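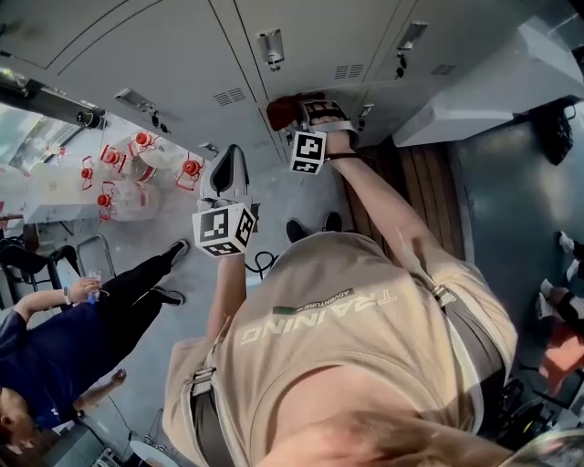

Unit 3 – Faults and Safety

Case: the gripper that did not open

In our course the operator works with two hand-held grippers, and each one carries a cube with square markers. The software from Drirnido reads these markers to know where the hand is.

In January, during cabinet practice, the red-orange fingers stayed closed on a door edge. The operator, Kofi Ansah, pulled back and the door came with him. In the log the fault is code 124. The software had lost the marker cube for 2 seconds and kept the last command, which was "close".

Please note two points. First, a lost marker must always lead to a stop – never to the last command. Second, the operator did not call out, so the person near him continued to walk.

Before the next practice:
Check both cubes for dirt and scratches.
Keep cables away from your feet.
Say "stop" loudly, also when you are not sure.

Reading: Szalai, chapter 2. Bring the fault sheet, form 2453.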